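This site uses cookies to remember your settings. Accept all / Manage choices

Week 4 – Produce handling and shelf life
Notes for the evening group, K. Magalhães

Quick recap from last time. Picked fruit is still alive. It breathes, loses water, makes heat. Everything in storage comes down to slowing that without killing it.

Respiration. Goes up fast with temperature. Warm truck for an afternoon can cost you days on the shelf. Berries, corn, asparagus – high. Onions, potatoes, nuts – low. Learn the two ends, the middle you can look up.

Ethylene. Gas, no color, made by ripening fruit. Apples, bananas, tomatoes give off a lot. Lettuce, cucumbers and broccoli suffer from it (russet spots, yellowing). Don't store them together. Shiuli Cassim asked about paper bags at home – yes, same idea, bag holds the gas in.

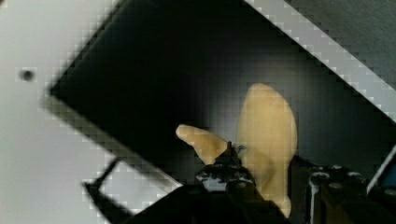
Climacteric vs non-climacteric. Ugly words, will be on the test. Climacteric = keeps ripening after picking: pear, mango, avocado, peach. Non-climacteric = what you pick is what you get: grapes, citrus, cherries, strawberries. Color can still change a little, sugar wont go up.

Chilling injury. Cold isn't always your friend. Bananas go gray, tomatoes turn mealy, squash gets pits. Often shows up only after the fruit is back in a warm room, so the store gets blamed for what the warehouse did.

Water loss. Leafy stuff wilts first. High humidity helps, close to 100 percent for greens, but then watch for mold. Onions want it dry.

Case for next week: Girkholm warehouse, pages 20 to 39 in the packet. Mixed load, apples and lettuce, one cold room. Write down what went wrong and in what order. Max 2 pages, typed. The Justville numbers are in the back, ignore the column marked Pathirana, its from an older trial.

Bring the reading on packageing films too.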